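# Descaling a kettle or small water boiler with citric acid

Revised 9 October 2023. Applies to the Larnusine 6 and to most plain steel kettles with a concealed element. Do not use this method on bare aluminium or on anything with a damaged lining.

## What you need

- Citric acid powder, food grade
- Kitchen scales
- A measuring jug
- Cold tap water
- A soft bottle brush

Vinegar will also work, but it is slower and the smell stays in the lid seal. Sachets sold for coffee machines often contain a dye, which is of no use in a kettle.

## Mixing the solution

Use 23 g of powder to each litre of water. A stronger mix saves very little time and is harder to rinse away. If the scale is thin and chalky, half the dose is enough.

Weigh the powder dry and add it to cold water in the jug. Stir until the liquid is clear. Undissolved grains settle on the base and leave dull spots on polished steel.

## Treatment

1. Unplug the appliance and empty it.
2. Pour in the solution until all the scale is covered. Stay under the maximum mark, as the mixture foams.
3. Plug in and heat to just below boiling, then switch off at the wall. Do not boil. Hot citric acid held at a full boil can form calcium citrate, which is harder to shift than the original deposit.
4. Leave to stand for 20 minutes with the lid open.
5. Brush the base and the inside of the spout — lightly, and never with a metal scourer.
6. Empty into the sink and run the cold tap after it.
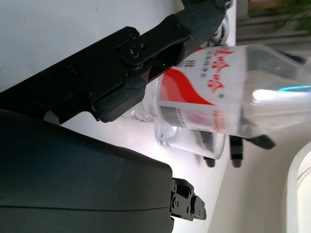
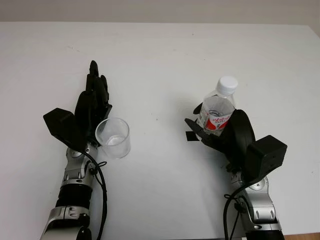 Intan Gunawan wrote in to say that step 4 was far too short for her boiler, which had gone three years without treatment. She repeated the whole cycle with fresh solution and found that the second pass took off more than the first. Leaving the original batch in overnight had made no difference.

Her result is to be expected. Once the acid is spent it stops working, however long it stands. For heavy scale, plan on two short passes with new solution each time.

## Rinsing

Fill with cold water, swirl and empty. Do this twice. Then fill to the maximum mark, boil once and discard. If the water still tastes sharp, boil and discard again.

Take out the spout filter and rinse it separately. On the Larnusine 6 it lifts straight up; on older Grube kettles it has to be tilted forward first.

## How often

In a hard water area, every six weeks. In a soft water area, once or twice a year — May and November are easy to remember. A jug filter lengthens the interval but does not remove the need.

Keep leftover powder in a sealed, labelled tub. It takes up damp quickly and sets into a lump.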